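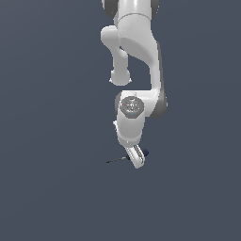 By Hanan Bataineh | Robotics desk | Updated 4:40 p.m.

A robot arm that learns how to use a stick without ever being told how long the stick is. That's the short version of a result out this March from the Lesodach lab, where a small team has been training a simulated seven-axis arm to work with tools it has no measurements for.

The method is called Zaki. It was put together by Omar Smadi and Randa Obeidat, with Samer Mansour handling the simulator side. The group posted a write-up and the simulation files this week, code to follow.

The problem is an old one. An arm knows where its own hand is, down to fractions of a millimeter. Give it a rod, a brush, a probe, anything that sticks out past the fingers, and it no longer knows where the working end is. The usual fix is calibration: touch the tip to a known point from several angles, do the math, type in the offset. Fine in a factory cell where the tool stays put. Slow everywhere else.

Zaki skips that step. The arm makes a short set of wiggles - the team calls it the shake - and a network watches the motion and guesses the tip position from joint readings and a single rendered view. No depth, no markers on the tool. The guess gets updated while the arm moves, so if the rod slips in the grip the estimate is supposed to slip with it.

"We wanted the background boring," Smadi said in a call. "Flat color, nothing else in there. If it can't find the tip of a thin black rod against plain blue-gray then we have no business putting it in a kitchen."

So that's what the training world looks like. White arm, rod in the hand, empty backdrop. Lighting and rod length change from run to run, and so does the angle of the grip. The team says the color of the backdrop was varied only in the last stage of training, which Obeidat called a mistake they'd fix next time.

Numbers. The network trained on 3000 simulated grasps. It was then tested on 751 it had not seen, with rods of 40 different lengths, including several longer than anything in training. In 192 of those test grasps the rod was made to slip partway thru the motion.

On the no-slip cases the new method came out level with standard calibration, the authors report. Not better. The gain is in time, as the shake takes a few seconds and needs no reference point. On the slip cases it did a good deal better than calibration, which makes sense - a fixed offset is wrong the moment the tool moves.

Where it falls down: rods pointing nearly straight at the camera. Seen end-on a thin rod is close to a dot, and the estimate of its length drifts. The write-up has a full page on this. Mansour said a second view would probably solve it but would also double the rendering cost, and the group wanted to see how far one view could go.

Bent tools are also out for now. So is anything floppy.

Majdi Boutros, who works on tool handling at Pretoren and was not part of the project, read the paper ahead of posting. He liked the slip test and was cooler on the rest.

"It's simulation. The joints have no play in them, the rod doesn't flex, the light behaves," he said. "I'd want to see it on hardware before I got excited. But the idea of shaking the thing to find out what you're holding, yes, people do that. I do that with a screwdriver in the dark."

Hardware is next on the list. The lab has time booked on an arm at the Drastlow test hall and plans to run the same network there with no retraining at first, then with a small amount of real data mixed in. Obeidat would not guess at how big the drop in accuracy will be. "There will be one," she said.

The team also wants to try it on contact tasks, meaning pressing a button or tracing a line with the rod tip, where a wrong guess shows up right away as a miss. Nothing in the current paper involves touching anything. The arm just moves the rod thru open space and the predicted tip is checked against the true one from the simulator.

Readers have asked whether the method depends on the arm model. Smadi says it was trained on one arm only and he'd expect it to need retraining for a different one. The joint readings go directly in to the network, so swapping the arm changes the input.

Simulation files are up now on the lab's project page. Code is due once the Drastlow runs are finished.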